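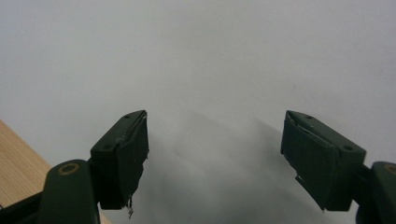
Setting Cold Tire Pressures for a Track Day

Applies to: Drallar club single-seaters and similar light cars on slick tires
Last revised: January 2019

Cold pressure is the only figure you can set in the paddock. Hot pressure is the figure that decides how the car handles. The procedure below works back from one to the other and takes two short runs.

What you need

A digital or dial gauge with a bleed valve
An air line or a portable tank
A probe-type tire thermometer
A notebook with one page per set of tires

Use the same gauge all day. Two gauges of the same make can disagree by more than the adjustment you are trying to make.

Step 1. Find the target hot pressure

Take it from the tire maker's sheet for your compound and car weight. If the sheet gives a range, start in the middle. A car of 600 kg or less normally belongs toward the lower end once you have a baseline.

Step 2. Set the cold pressures

Keep the tires in the shade until they match the air temperature. A wheel left in the sun on one side of the car will read high, and you will bleed out air it needs later. Set all four tires 5 psi below the target hot pressure. Write down the pressures, the air temperature and the track temperature.

Step 3. Do the first run

Drive an out lap, then four laps at a steady pace. Skip the slow cool-down lap if the circuit rules allow it. Come straight into the pits and do not sit on the brakes, as heat from the discs soaks into the wheels.

Step 4. Read the hot pressures

Start with the most heavily loaded corner. At Odier, where most of the fast turns go right, that is the left front. Work around the car in the same order each time and finish within a minute or so. Take tread temperatures on the inside, middle and outside of each tire while you are there.

Step 5. Bleed to target

Bleed each tire down to the target while it is hot. If a tire reads low, add air and note how much. Let the car stand until the tires are cold again, then record all four. These are your new cold settings, and they will differ from corner to corner.

Step 6. Confirm

Repeat the run. Hot readings should land within half a psi of target. If the middle of the tread is clearly hotter than both edges, the pressure is too high. If both edges are hotter than the middle, it is too low. A hot inside edge alone usually points to camber – leave the pressures as they are.

Correcting for the weather

Track temperature often climbs by 20 degrees Fahrenheit between the first session and lunch. Check hot pressures again after every break. Settings from a December test at Trirnley will be too high for a summer meeting at the same track.

Procedure written by Hawi Mamo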